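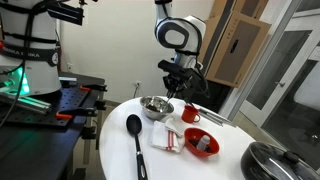 ABOUT US

Our Story, Our Kitchen and Our Round Tables

Welcome, and thank you for stopping by! If you have found your way to this page you are probably wondering who we are, what we do all day, and whether you need to bring your own apron. (You don't. We have plenty, in every size, and a few of them are even the same color.)

Jelluda Kitchen School is a small, friendly cooking school for people who would like to feel more at home around bowls, mugs, tongs and all the other everyday things that live in a kitchen. We opened one February with a single rented room, 2 secondhand stoves and a box of mixing bowls that had come out of a closed bakery. The bowls are still with us. The stoves, we are sorry to say, gave up before the second winter, and we held a little lunch in their honor.

The name Jelluda came from the old sign over our first door, which belonged to a fabric shop that had moved away long before we arrived. We meant to paint over it. Then people started calling us "the Jelluda place," somebody mailed us a birthday card addressed that way, and by the time we had money for paint it seemed a shame to change it.

How We Teach

Every beginner starts at a round table. We used to have long counters like most schools do, and they were fine for chopping, but everyone ended up talking to one neighbor and the wall. At a round table you can see what the person across from you is doing with their dough, and you can pass the salt without getting up, and the shy ones get drawn into the conversation whether they planned on it or not. When we moved into our present building we kept the round tables and let the counters go, and we have been happy with that decision ever since.

The first lesson uses very little. A stainless steel mixing bowl, a mug, a pair of metal tongs, and whatever the season has sent us. New students are sometimes a bit let down by this (they were hoping for the big mixer, and we do understand!) but you can learn an awful lot from a good bowl. You learn how far to fill it, how to hold it steady with one hand while the other hand works, and how to scrape it clean so that the last spoonful of batter goes into the pan where it belongs.

The mug is for measuring. We know, we know, there are proper measuring cups in the drawer, and we do get to them in the third week. But most of our students go home to a kitchen where the measuring cups are in the dishwasher, and a person who can make pancakes with a mug will make pancakes a good deal more often.

As for tongs, we could go on all afternoon. We teach people to turn vegetables with them, lift noodles, toss a salad and pick a hot potato out of the oven, and we teach them where to lay the tongs down in between, so there is a clean spot for them and the handles are easy to reach. It sounds like a small thing until you have six people cooking together.

Our Classes

First Table is our course for complete beginners and it runs for 9 weeks. By the end you will have cooked soups, eggs, rice, flatbread, a roast dinner and at least one cake, and you will have washed up after all of them.

The Sitthichai Evenings are named after the street where our second kitchen stood for many years. They are relaxed, one dish a night, and you are welcome to come to a single evening or to the whole run. Noodle soup fills up fastest, so do put your name down early if that is the one you have your eye on.

Penix Juniors is for children of school age and a grown-up of their choosing. Grandparents are very popular. The children do the mixing, the grown-ups do the oven, and everyone sits down to eat together at the end, usually with flour on their elbows.

We also take private groups of up to 25 for birthdays, work outings and family reunions. Let us know about allergies when you write, please, and tell us if anyone would like a taller stool.

Tidying Up

Washing and putting away is part of every class, and it always will be. Each table looks after its own things and gives the tabletop a last wipe with a warm cloth. Bowls are stacked by size. Mugs go on the low shelf where the Juniors can reach them, and tongs go in the tall jar by the sink, handles down. Former students tell us that this is the part of the course they use most at home, which made us laugh the first time we heard it, but we have heard it so often now that we have started to believe it.

The Naseo Pantry

A shelf near the entrance holds what we call the Naseo Pantry, a lending collection of kitchen things for our students. Cake tins, steamers, a fish kettle, a waffle iron that needs a little patience. Last year the pantry passed 1,000 loans. Borrow what you like for a week or so, bring it back clean, and if you made something good with it we would be delighted to hear how it went (or to taste it).

Come and See Us

The kitchen is open to visitors on class days, and the kettle is generally on. Our next open house is on 15th November, with soup and bread from noon until the pot is empty. Parking is behind the building, and the side door is the one without steps.

Sign-up for the new First Table course begins the same day at the front desk. Returning students, please bring back the fish kettle.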